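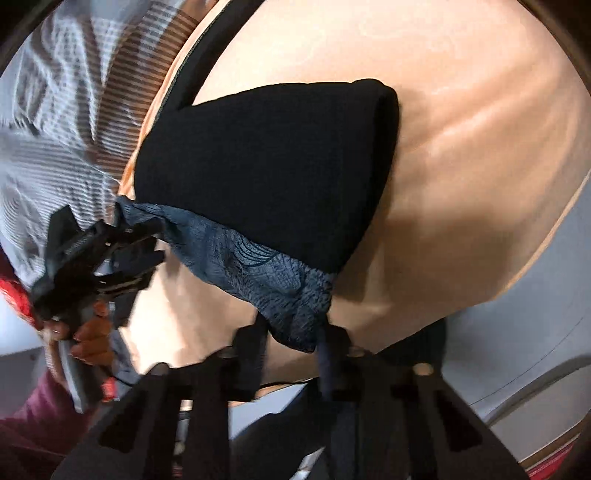
Two-handed work on a strapped fabric piece with hand-held grippers.

Equipment planning FAQ: hand-held grippers and two-arm cells for soft goods

This page covers the questions we get from sites that are preparing a budget request for textile handling equipment. It applies to the Skeltthorpe site and to any partner site ordering through the same purchase agreement. Prices are in US dollars and exclude sales tax and freight. Questions about data formats are on a separate page.

What does a starter order include?

One pair of Lernov hand-held grippers, left and right, with two sets of fingertips, a charging dock, a mounting plate and a hard case. The host computer is not included. Storage is not included.

Do I need robot arms before I order grippers?

No. Most sites run hand-held collection for at least one quarter before the arms are delivered. The Lernov fingers fit both the hand-held body and the arm flange, so the fingers you buy now carry over. The handles do not. Budget for handles as a separate line and write them off at the end of the collection phase.

How many pairs should a site buy?

One pair per operator on shift, plus one spare pair per site. Sites that skip the spare lose a station whenever a unit goes back for service. Two operators can't share a pair within a shift without recalibration between them, and the time lost is greater than the cost of the second pair over a year.

Can I order single grippers?

Yes, as replacements. For new stations we approve pairs only. Garment and strap tasks need one hand to hold the fabric under light tension while the other works the loose end, and a single gripper limits you to pick and place.

What do fingertips cost, and how often are they replaced?

A set of four tips is $44. Replace them when the contact surface is visibly worn or when thin straps begin to slip. Knit and fleece are easy on tips. Zippers, buckles and hook-and-loop tape are not. At Skeltthorpe we plan on 56 sets a year for the full floor and reorder in January.

Should I pay for the soft-tip upgrade?

Only if your task list includes thin straps, ribbons or gathered hems. The standard tips hold bulk fabric well enough. Melur Nair keeps the comparison notes and can tell you which tasks in your list fall on which side.

Do we have to buy test garments?

Yes, and most first budgets leave them out. Plan for a mixed bin: printed and plain cloth, stripes, dark and light colors, narrow straps, some stretch. Secondhand is fine. Wash everything once before first use and log it. We allow $841 per station for the first year of garments, bins and laundry. Laundry is the larger part of that.

Does it matter whether the work area is cluttered?

For planning purposes, yes. A bare table is cheaper to set up and gives you clean early results, but the equipment will later be asked to work among overlapping items. Ask for enough table or bed area to leave several pieces of fabric lying together. A narrow bench will not do this.

What is the lead time?

Grippers ship from Lernov in six weeks. Docks ship with them. Arms and mounting frames come through Plokora and take longer – check the current quote before you commit to a start date. Do not book operators against the arm delivery date.

Who installs the arm cell?

Plokora installs the frame and arms and does the first power-up. Electrical work up to the isolator is the site's responsibility and must be finished before the crew arrives. Return visits caused by missing power are billed at the day rate.

Is leasing an option?

For arms, yes, on a three-year term. For hand-held grippers, no. The unit cost is too low for the lessor to take them on. If your capital line is closed, grippers can go through as small equipment, and fingertips and garments as consumables. Keep them on separate lines or the request will be sent back.

What does the service plan cover?

Jaw mechanism, handle electronics and the dock. It does not cover fingertips, cables, or damage from drops. Subramaniam handles repairs for sites outside the main region, and the turnaround there has been shorter than sending units back to Lernov. You may use either under the same plan.

Is there a volume discount?

It starts at 50 pairs and is counted across all sites on the agreement within one budget year. Send us your forecast even if it is small. Last year's combined order closed at 44 pairs and missed the threshold.

What training time should I budget?

Two paid days per operator. The first day is handling and safety, the second is supervised tasks. Strap tasks come last. Add a half day for whoever will run calibration.

Who signs off on the request?

Your site lead first, then Lovisa Grønli in purchasing. Attach the quote, the task list and the floor plan with table sizes marked. Requests without a task list are held until one is received.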